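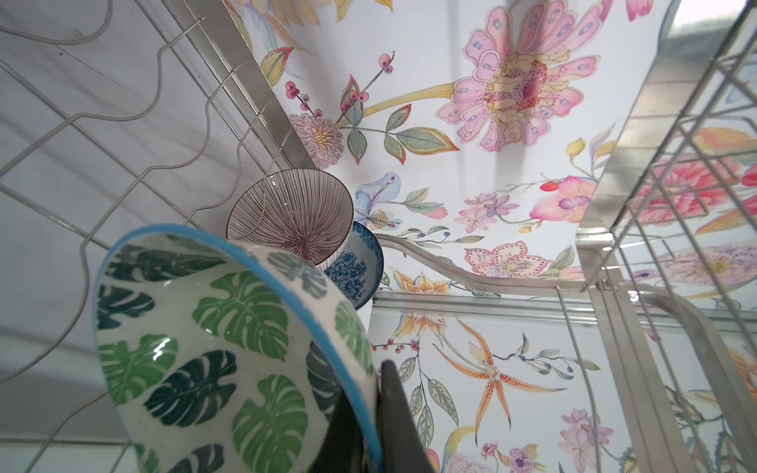

3. Placement of Bowls in Upright-Slot Racks

3.1 Material and scope

The Willstead kitchen survey recorded the contents of household dish racks at the time of the visit, without asking residents to clear or rearrange them beforehand. Of the 302 households that agreed to take part, 261 had a rack with at least one bowl in it and are retained here. Together they contributed 3834 coded items, including plates, cups, lids, bowls and utensils. Plates were treated in the preceding section. The present section is limited to bowls, which behave differently in almost every respect that the coding scheme records.

The difference follows from geometry. A dinner plate is close to flat, and the parallel rods of a plate rack are spaced with flat objects in mind. A bowl has a wall, a rim and a foot, and only one of these can sit in the slot. The bowl therefore leans, and the angle at which it leans depends on its depth, on the spacing of the rods and on whatever is already standing next to it. Fallahi, in an earlier study of rental kitchens, classed all such placements as "improper use" of the plate rack. We do not follow this usage. Bowls in plate slots were common in the Willstead material, and a scheme that treats a common practice as an error is of limited descriptive value.

3.2 Coding of orientation

Each bowl was assigned one of four orientations: inverted, upright on its foot, leaning with the interior toward the front of the rack, or leaning with the exterior toward the front. The last two were kept separate after a pilot round in which coders disagreed about whether the distinction mattered. It was found to matter for nesting. Two neighboring bowls that lean the same way can overlap, the wall of one entering the hollow of the other, and the pair takes up little more of the rack than a single bowl. Two neighbors that lean in opposite ways either meet at their rims or stand back to back, and in both cases a slot or more is lost.

Orientation was coded from photographs by two coders working independently. Disagreements were settled by Parisa Kordestani, who had designed the Eken form used during the visits and was familiar with the individual kitchens. Where a bowl was hidden by others to such an extent that neither interior nor exterior could be identified, it was entered as unresolved and left out of the orientation tables, but kept in the tables for position.

Decoration proved useful at this stage. Plain white bowls of similar size are difficult to tell apart once they overlap, and several racks had to be coded a second time for this reason. Mixed sets gave less trouble. Where one bowl carries a leaf motif and the next has fine stripes, the boundary between them is easily traced even if only a part of each is exposed. A pattern that converges on the center of the bowl, as radiating stripes do, has the further advantage of indicating tilt directly.

3.3 Clustering

The most consistent result concerns the distribution of bowls along the rack. Residents did not spread them evenly across the available slots. In the majority of two-tier racks, bowls on the lower tier formed a single group, usually against one side, with unoccupied slots remaining on the other. The arrangement in Figure 3 is typical in this respect. All the bowls in the plate rack stand in the slots to the right, toward the back, and the slots to the left are free. The group is also mixed: monstera leaves, brown stripes, a dense blue floral pattern, plain sage green and a brown dotted design on cream occur side by side, with no two bowls evidently belonging to one set.

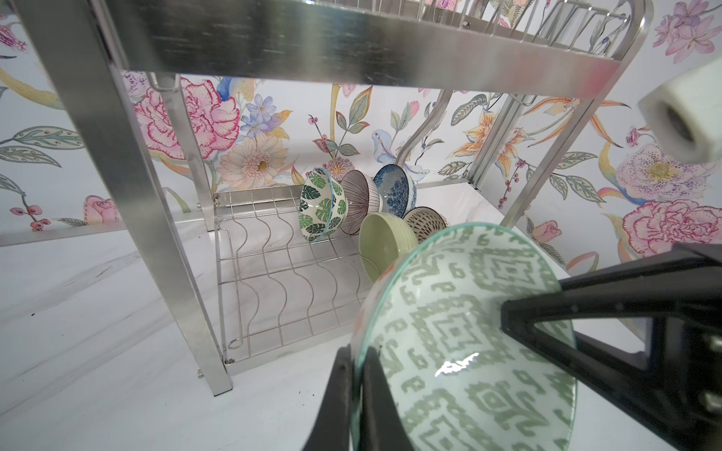

Figure 3. Two-tier stainless steel rack on a marble countertop, Willstead survey. Bowls are clustered in the right-hand slots of the lower plate rack; the left half is unoccupied.

Two explanations may be considered. The first is mechanical. A leaning bowl needs support, and the nearest available support is often another bowl. Once the first has been placed against the end of the frame, or against a post, each further bowl is most easily placed against the one before it. The second is a matter of reservation: residents may keep part of the rack free for plates, which cannot be stood in slots that leaning bowls already cover. The survey does not allow a choice between these. Interview remarks were recorded for a minority of kitchens only, and the question of where bowls go was not asked directly – an omission in the Eken form that was corrected for the later Usis visits.

It should be added that clustering was not confined to small loads. Racks with many bowls showed it as clearly as racks with few, up to the point at which no free slots remained. Beyond that point additional bowls were inverted on the counter or laid across the rods.

3.4 Effect of the upper tier

In two-tier racks the upper tier sets a limit on the height of whatever stands below. For plates this limit was seldom relevant. For bowls it interacts with depth. A deep bowl leaning at a shallow angle projects forward, and the front legs and any hooks suspended from the upper tier then restrict how it can be brought in or taken out. Coders noted hanging hardware wherever it was visible, but did not measure its position, and no attempt is made here to relate it to placement.

The upper tier also hides the rear of the lower one from a standing viewer. In photographs taken from standing height, small bowls at the back were missed on the first pass more often than items of any other class. For this reason each rack was also photographed from a low position, close to the countertop, and counts for the lower tier are based on those views alone. Patterned surfaces behind the rack made the outlines of decorated bowls harder to follow at small scale. Floral wall coverings were the most troublesome, particularly where the bowls themselves carried flowers or leaves, and such racks were always coded from enlarged prints.

3.5 Limitations

Each rack was recorded once. The data describe how bowls were standing at the time of the visit and give no information on the order in which they were put there, or on how long they had been in place. Statements about sequence in 3.3 are therefore inferences from the final arrangement. The rod spacing of individual racks was taken from the manufacturer's sheet where one could be found and was otherwise left blank, which excludes a number of older racks from the comparison of spacing and tilt given in the appendix.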